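Notes for the Kodurcombe workshop night, Mar 17, 2023
Talk: Building a hand-held gripper at home

Hi everyone, I'm Nadège. Thanks to Blandine for letting me have the projector first!

Start with why. I wanted to teach a small arm to tidy up, and the best way I found was to do the tidying myself with the same kind of jaws. So I built a pair I can hold. Ask who has printed a linkage before – hands up.

The linkage. Screws make the pivots. Too tight and the jaws stick, too loose and the tips wander. Version 2 was my favorite failure, pass it around now. Mention Maxence's trick of running each joint back and forth 200 times before trusting it. It works so well!

The pads. I tried bare plastic, then foam, then the blue lining. Big jump. Soft stuff stopped sliding out and I could finally relax my hand a bit.

Then the jobs. Blocks are easy and kind of boring. Tissue is wonderful, it folds and tears and never sits the same way twice. I do these sitting down with the bin between my feet, one gripper in the air over it, going slowly.

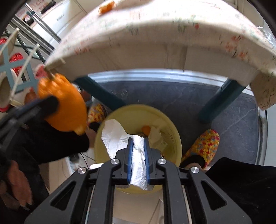 Squeeze gently, lift or lower, open all the way. Opening all the way is the part I kept forgetting, and paper loves to hang on to one pad. So far I have 331 runs saved, and almost 900 if I keep the messy ones. I want to keep the messy ones – ask Mahsa what she thinks, she has opinions.

Next: a lighter trigger, and a first try with the arm itself in May. Parts list is on the bench by the door. Questions, then Albane is up.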